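Brerport Robotics Club board > Team builds > Kitchen task, arm keeps fumbling the bowl

tominix_dad
Posted 17 Mar 2018
Hi all, I help out with the student team doing the kitchen challenge. We're stuck on bowls. Mugs are fine, cups are fine, but the green bowl is driving the kids nuts. They come straight down and put both fingers inside it, like so:

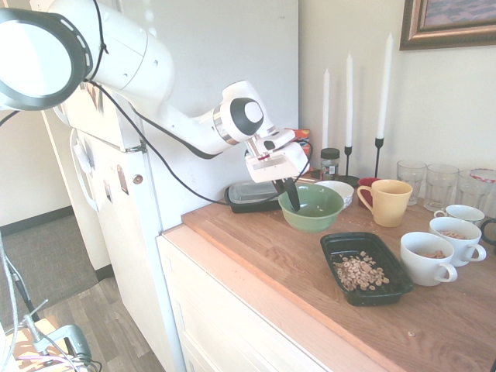

Fingers in the green bowl, cereal tray up front

Do we pinch the rim or spread the fingers against the inside? The kids are split.

histside6
Rim, every time. Spreading inside a ceramic bowl is asking for a slip. We lost 2 bowls that way.

Makris
Disagree! Rim grabs tilt the bowl as soon as there's cereal in it. We did 117 runs last season and spreading won easily once we put rubber on the fingertips.

histside6
With rubber, sure. They didn't say they had rubber – and the rules used to ban it.

tominix_dad
No rubber yet. The other headache is stacking. Look at the angle on this one:
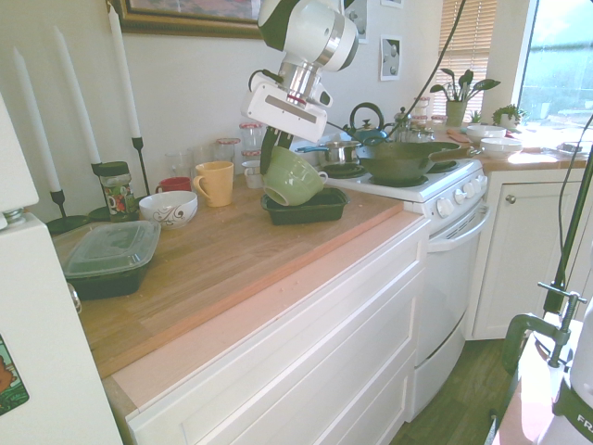
Green bowl on its side on the baking dish

Makris
Oof. I'd sort out the wrist angle before you touch the grip. What height are you releasing from?

tominix_dad
About an inch, I think? I'll have to ask the kid who wrote that part.

Marion Halliday
Rubber tips are allowed this year, page 6 of the rules. I still side with histside6 on the rim though, just go slower.

tominix_dad
Oh good, thanks Marion. Buying rubber tonight, will try both and post the logs.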